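Kastell Campaign Response Data - README

Thanks for stopping by! Kastell is a small, tidy set of records for people who want to practice predicting who will answer a marketing mailing and who won't. It grew out of work we did for Zulach, a mail-order seller of garden tools and seeds, who kindly let us share a cleaned-up copy once the names and addresses were gone.

What you get

The main file, responses.csv, has 1645 rows, one for each customer who was on the list for the November catalog. There are 40 columns. Most of them cover buying history from before the mailing went out (last order, number of orders, average basket, favorite department, that kind of thing), and the final one, responded, is a plain 0 or 1. A second file, columns.txt, explains every column in everyday words, and I'd really urge you to read it before you start - a couple of the older column names came straight out of Zulach's order system and are not what they sound like.

Of the customers in the file, 406 were held back and got no catalog at all. They are marked with mailed = 0. Please don't throw them away! Some of them ordered anyway, and comparing the two groups is where most of the fun is. 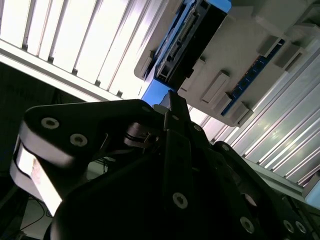 Missing values are left blank. We went back and forth on filling them in and decided you would probably rather make that choice yourself. The age_band column is the patchiest, with 197 blanks, mainly older accounts opened over the phone. Money is in US dollars, and returns have already been taken off.

Getting started

Unzip the folder anywhere you like and run ravn_check.py, which counts the rows and tells you if something went wrong in the download. After that, the Numumlow notebook walks through a first simple model and a chart of response by group. It's slow on older laptops, so maybe put the kettle on.

Known problems

Households with two accounts may show up twice. The region column uses Zulach's own sales regions, and these don't line up with state borders.

Use and questions

Free for teaching and research. Please don't try to work out who anyone is. Corrections are very welcome - send them to Khadija Mansour, who looks after the files and answers most mail in the late afternoon.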